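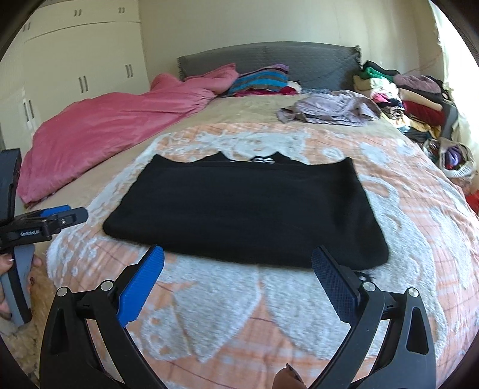

Search this wiki Go

Peltent is a hand-held gripper project for home and shared-shop builders. Started by Kuo-hua Tseng at the Privard workshop in Jumcombe. Used in pairs, one per hand, mostly for recording household chores such as laundry folding. Plans are free to copy.

Design
Two fingers on pivoting linkages, squeezed by hand. No motor in the base version. Finger pads are swappable, and builders often mix textures to compare grip on thin cloth. Jaw opens to 80 mm. Early linkages were cut on the shop's bandsaw and tended to bind, later ones printed. A powered wrist version, called Fang, shares the same pads and pivot screws but is heavier and less finished.

Build
Takes about 40 hours for a first pair, less if the printed parts are on hand. Pivot screws need thread locker. Overtightening is the usual fault, the fingers then close unevenly. Pads are glued last, after the linkage has been worked in for a while.

Use
Tseng's folding set has 1,343 recordings, made in 77 sessions, mainly on beds and tables. Dark shirts were said to be the hardest, edges dont show up well against themselves. Sweatshirts were easier to pick up but harder to flatten.

Status
Revision 3 drawings posted March 9, 2026. Left-hand handle still being redrawn. Parts list for Fang is incomplete and some of teh screw lengths are wrong.

Categories: Robot grippers | Home-built machines | Stubs

We use cookies to keep you signed in. Accept Settings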